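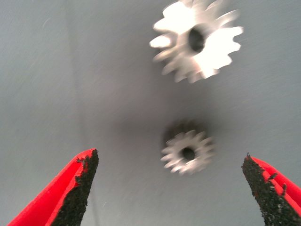 Betreff: Re: [Automation] Vorführung Zahnradmontage bei Bostell, Nachfragen
Datum: 27. Jan. 2021

Hallo zusammen,

zu den Fragen aus der letzten Mail, soweit ich sie nach dem Termin in Vustonau beantworten kann. Zitat gekürzt.

> Bei uns im Werk steht die gleiche Entscheidung an. Mich
> interessiert vor allem:
> - Wurde mit Vorrichtung gefügt oder frei auf der Fläche?
> - Welche Backen waren montiert, und wie verhalten sie sich
> bei geölten Teilen?
> - Gibt es belastbare Zahlen oder nur den üblichen
> Messebetrieb?
> Der Prospekt von Caron gibt dazu nichts her.

Zur ersten Frage: Die Teile lagen frei auf einer hellgrauen, matten Platte, ohne Nest und ohne Anschlag. Verwendet wurden Stirnräder aus Metall in zwei Größen. Die Lageerkennung läuft ausschließlich über die Kamera am Handgelenk, eine stationäre Kamera über der Zelle ist nicht vorgesehen. Während der Anfahrt wird fortlaufend aufgenommen, ausgewertet wird aber erst im Stillstand vor dem Zugriff. Die Bilder aus der Bewegung sind an den Rädern deutlich verwischt und für die Bohrungsmitte nach meiner Einschätzung nur als Grobwert brauchbar. Die Greiferfinger bleiben dagegen scharf, weil sie sich relativ zur Kamera nicht bewegen.

Zur zweiten Frage: zwei rote Finger, nach vorn spitz zulaufend, innen mit schwarzem, körnigem Belag. Den Werkstoff des Belags wollte man nicht nennen. An den Spitzen ist er etwas ausgefranst. Zur Standzeit gab es die Auskunft, dass nach Sichtprüfung gewechselt wird, ein festes Intervall existiert nicht. Geölte Teile wurden nicht gezeigt. Auf Nachfrage hieß es, das sei für April geplant, dann mit einer anderen Backe.

Zur dritten Frage: In der Vorführung liefen zwei Serien zu je 100 Zugriffen. Das Protokoll wurde am Bildschirm gezeigt, aber nicht ausgehändigt. Im internen Dauerlauf vorher waren es nach Angabe von Bostell 291 Zyklen ohne Eingriff. Wie ein Eingriff definiert ist, blieb offen. Ein automatischer Zweitversuch zählt offenbar nicht dazu, damit ist der Wert mit unseren Aufzeichnungen nicht direkt vergleichbar.

Noch zur Steuerung: Die Ablaufsoftware heißt Erkoder und läuft auf einem eigenen Rechner neben der Robotersteuerung. Greifpunkte werden je Teiletyp eingelernt, für ein neues Rad veranschlagt Bostell nahezu 2 Stunden einschließlich Beleuchtungsabgleich. Reflexe auf blanken Stirnflächen gelten als Hauptursache für verworfene Aufnahmen. Eine Schnittstelle zu Caron ist angekündigt, Termin offen.

Ungeklärt sind bei mir noch:
- Fügekraft und deren Überwachung beim Aufsetzen auf die Welle
- Verhalten bei Rädern, die sich berühren oder überlappen
- Preis der Ersatzbacken

Die drei Punkte gehen diese Woche schriftlich an Bostell. Wer weitere Fragen hat, bitte hier über die Liste, ich hänge sie an.

Gruß aus der Fertigungsplanung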